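社区护理通讯:夜班交接和外来护士的第一年

我们这个小组成立的时候,只有一个目的,就是让从国外来的护士不要在第一年里面走掉。现在小组做到第二个冬天了,我想把一些情况写给各位读者。我的中文是成年以后才学的,有说得不自然的地方,请大家原谅,也欢迎来信改正。

先说语言考试。很多人以为,护士通过了语言考试,就可以马上在病房工作。考试里面的听力是很清楚的,一个人说完,另一个人再说。病房里不是这样。早上七点钟,三个人同时说话,电话在响,家属在门口等着问检查结果。我刚到Pronau医院的时候,同事说“他昨天晚上不太好”,我不知道这个“不太好”是血压不好,还是心情不好,还是睡得不好。我站在那里想了很久,最后还是去看了记录。

后来我们做了一本小册子,收集这样的话。第一版是二月印的,印了900本,分给Pronau医院和Custota护理院,还有几家家庭护理的单位。册子里不讲语法,只讲病房里的人真正怎么说话,比如“吃得还行”应该怎么追问,“老样子”应该怎么写进记录。册子的空白页是故意留的,每个病房可以写上自己的说法。

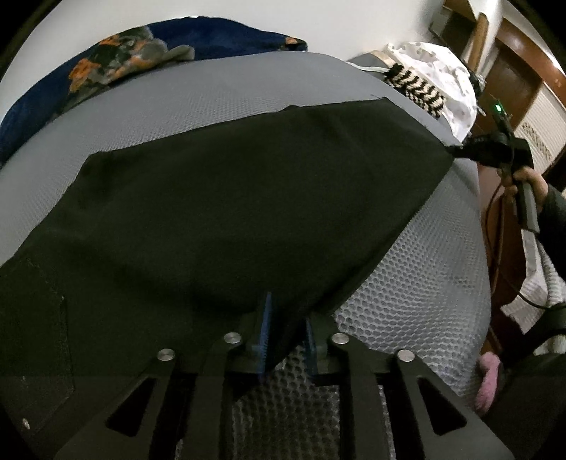
Krum Bošković来信说,册子他每天放在口袋里,可是他觉得有一个地方写得太客气了。他的意思是,新来的护士听不懂的时候,册子教她说“对不起,请再说一遍”,但是在抢救的时候,这句话太长,应该教她直接说“剂量多少”。他还说,老同事也应该学一点东西,不能只让新来的人学。他所在的病房,医生口头医嘱说得非常快,本地的护士也常常听错,只是本地的护士不好意思问。

这个意见我们讨论了两次,第二版会改。关于老同事也要学习这一点,我个人非常同意。口头医嘱要复述,这是写在规定里的,对本地人和外来的人都一样。可是实际上,如果是外来的护士复述,有的医生就以为她没有听懂,会不耐烦。这样几次以后,她就不敢复述了。我认为这个比语言本身更危险。

下面说招聘的事情。Alov公司今年春天又替两家医院招人,面试全部在网上做。我们向公司提了两个建议。一个是面试的时候,要有一位真正在病房工作的护士参加,不要只有人事部门的人。另一个是不要提前把问题发给应聘的人。去年有几位同事告诉我,她们面试以前收到了一张单子,上面有问题,也有“标准的回答”。她们背得很好,可是到了以后自己很难过,因为她们不知道自己是凭本事进来的,还是凭那张单子进来的。公司答应了第一条,第二条还在考虑。

还有费用的问题。资格认证的申请费,加上文件翻译和公证,一个人要付3310元。有的医院先替护士付,然后从工资里每个月扣200元,有的医院完全不管。我们希望各家医院把这个写清楚,在签合同以前就告诉人家,不要等人到了以后再说。护士在签字以前,也请一定问三件事情:扣多少钱,扣到什么时候,如果中间辞职怎么办。
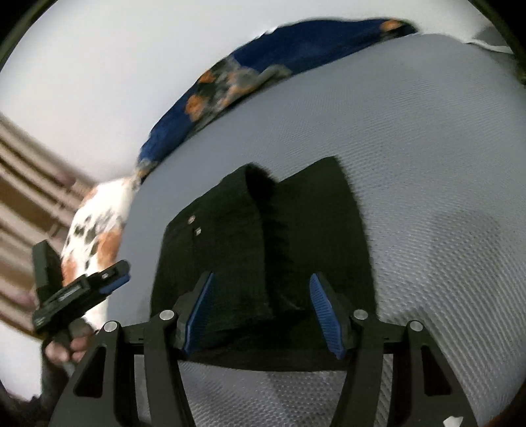 实际操作的练习,以后每个月有一次,地点还是在Barua培训中心。第一次练习的内容是翻身、换床单和给卧床的病人穿脱衣服,由Hiyori Ueda负责。她在日本做过很多年的老人护理,她的要求很严格,一个动作要配一句话。手放在病人肩膀上以前,先说“我现在要帮您向左边翻”,说完了再动。我以前觉得这个很啰嗦,自己躺在床上做了一次病人以后,就不这样想了。衣服也要注意,像黑色的布这样皱成一团放在浅灰色的床垫上,当然一眼就能看见,可是白色的衣服混在白色的床单里,很容易跟着床单一起送去洗衣房,里面有时候还有病人的假牙或者助听器。收床单以前先用手摸一遍,同时告诉病人您在找什么。

参加练习不收费,请穿平底鞋,指甲剪短。下夜班的同事可以晚一点到,不需要请假条。

小组的钱不多,这个我也应该报告。去年的捐款还剩大约2000元,够印第二版,不够付老师的交通费。如果您的单位可以提供一间教室,或者一张旧的护理床,请和我们联系。

第二版册子的意见收到3月30日为止。可以写信,也可以在交接班的时候直接告诉各病房的联系人。请写上您在哪一类病房工作,因为外科的人和护理院的人说话很不一样,我们打算把这两部分分开来印。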